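Notes from the Block Table
Plornen Play Library newsletter, May 23, 2024

It has been a good long while since I wrote anything for these pages that wasn't a reminder about overdue puzzles, so please bear with me while I ramble a bit about blocks and boards, two things I could happily talk about until the kettle boils dry.

Those of you who come in regularly will know that we have been slowly working through the big cupboard at the Hamar Street end of the room. It started back in November, when one of the shelves gave way under a load of train track, and once everything was on the floor it seemed silly to put it back without looking at it first. I am happy to report that the cupboard is finished. We have 667 loose pieces sorted, washed and back in tubs, and the lids match the tubs for the first time in my memory. If you once returned a set with an apology and a missing triangle, there is a fair chance we now have your triangle.

The nicest surprise was how many shape blocks came out of the bottom of that cupboard. They had drifted into every other set we own. There were some in the farm animals, a handful in with the play food, and one in a shoe. Put together they make a lovely collection, and I have come to think that chunky colored shapes on a plain wooden board may be the best thing we lend. You don't need rules, and you don't need to be any particular age. A toddler will push one across the board and watch where it goes, and an older child will start lining them up along the edge, and before you know it the grandparent is on the floor too, arguing about what goes next to what.
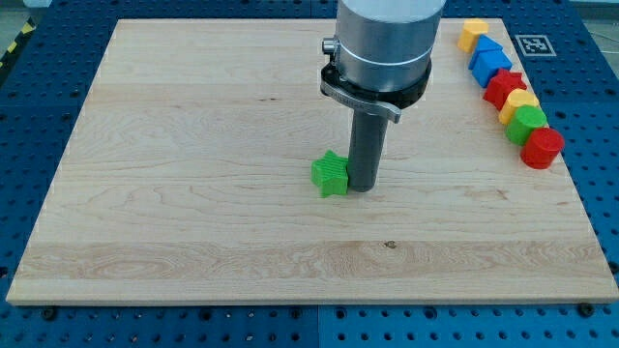 I do want to say a word about the board, because several families have asked whether they need one at all. You can of course play on the rug or the kitchen table, and we did exactly that at home for years. But a big flat board makes such a difference! The blocks stand up properly, they slide nicely when you nudge them, and the whole game has an edge to it, so little ones can see where it begins and ends. Pale wood is my favorite, since the colors look so cheerful against it and a green star is easy to find. I am also very fond of a board with a bit of character in the grain. Children notice wavy lines and knots long before we do, and they turn into rivers and roads and islands without any help from us.

For anyone who would like to try this at home, we have made up new lending bags. The small one is called Thiele and holds a starter set of shapes, which is plenty for one or two children. The larger one is called Trisard, and that is the one to ask for if you have cousins coming. (The names are left over from the old catalog, and I haven't the heart to change them.) Boards are lent separately, as they don't fit in the bags, and you are welcome to keep one for up to 6 weeks. Please bring a blanket or an old towel to wrap it in for the trip home - the corners do get knocked in the trunk of a car.

A few small things about care, while I have your attention. A barely damp cloth is all a board needs, and it should be dried straight away and stood somewhere airy. Please don't put one in the bathtub, however much fun it sounds. The blocks can be wiped the same way. If crayon gets on the wood, leave it alone and tell us when you bring it back, and we will see what can be done with it. We are not cross about crayon. We have seen a great deal of crayon.

Now for a game that has been going over very well at the Thursday-style drop-in table, which you will find near the window whenever we are open. Put a row of shapes along one side of the board and keep one back for the middle. The first player slides the middle piece to join the row, using only one finger, and the next player chooses another to bring out. If a piece falls over, it stays where it fell and everyone has to steer around it. My own best effort is 7 pieces moved without a tumble, and I was very proud of myself until a preschooler beat it while eating a cracker.

Please check down the back of the couch for stray pieces before you return a set. The tub by the door is for anything you find, ours or not, and you can drop things in without stopping at the desk.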